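September, subtitle notebook, Lurkeo feature

Started 8:40 at the Usgate room.
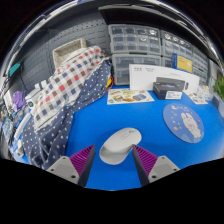 White mouse, blue desktop.

Reels 1 to 3 are timed. Reel 4 is where it goes wrong. The new cut from Dow is 4 seconds shorter than the one we spotted from, and the trim is inside the harbor argument, so every cue after it sits late. Slid the whole block back and checked the first and last cues against the dialogue. Both fine. The middle still needs a look.

Cue count for the film is 1070. Of those, 823 have been read against the script of the novel adaptation, the version with the blue pages. The rest are songs, radio chatter and the crowd at the ferry.

Names: the book spells the island Skamia and so do the credits. Two cues in reel 2 had Scamia. Fixed both.

The grandmother's prayer is still open. The script has a full translation but the actress drops the second line. I cut the subtitle to match what she says. If the director wants the line from the book back, it is saved in the notes column.

Italics for the voiceover only. Took them off the phone calls, as agreed last month.

To do:
Reel 4, middle section, watch with sound
Ask Dow if the end credits are locked
Ferry crowd, decide which shouts get a cue
Export again, old file name plus b

Stopped 5:15.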